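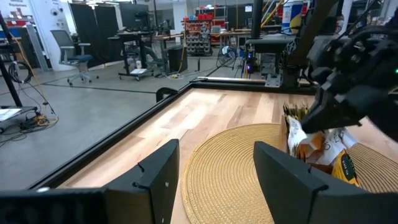

Search this site
Search

Flutura tabletop handling project
Progress report to Morkia, second period
Prepared by Josefina Ocampo, Grillville workshop

Share 2 | Comments 0

Summary

The snack bag task is behind schedule. We lost most of the period to a gripper fault on the two-arm station, which we first took for a software problem. The fault has been found and a repair is in place on one arm. The second arm is waiting for parts. No one was hurt.

What went wrong

During a long run of bag pickups, one arm closed on a bag and kept squeezing after the grip force limit had been reached. The bag split. The operator, Chibuzor Danladi, pressed the stop button and both arms held position. When power was restored the fingers opened normally, and the log showed no error.

We restarted the next morning and had the same thing happen again after roughly 300 cycles. At that point I stopped all two-arm work.

Cause

Mayuree Wongsuwan went through the logs and found that the force reading had frozen at its last value in both cases. The controller was still receiving data, so it raised no alarm. She traced this to the sensor cable, which bends sharply where it passes the wrist joint. One conductor had broken inside the jacket and made contact only in certain arm positions.

The cable is sold for 2000 bends at the radius we use. Ours had passed that figure well before the first fault. We had no replacement interval written down, and that was an oversight on my part.

Work done

The cable on the first arm has been replaced and rerouted with a wider loop. Boonsong Kamolrat at Ruangrit supplied the new clip that holds it.

The controller now treats a force reading that doesn't change during a close as a fault and stops both arms. We tested this by unplugging the sensor in the middle of a grip, and it stopped each time.

Cables will be changed every 1000 cycles until we have better numbers.

Still open

The second arm needs the same cable. Until it arrives, it runs at reduced speed with an operator at the stop button. Bags on the woven placemat are also harder to pick up than we planned for, as the fingertips tend to catch the weave. Surachet Boonchu is trying a shallower approach angle.

Effect on the plan

The handover trials move to May. The added parts come out of the existing equipment line and we are not asking for more money. We do ask Morkia to agree to the new trial date in writing.

This site uses cookies. Accept | Manage settings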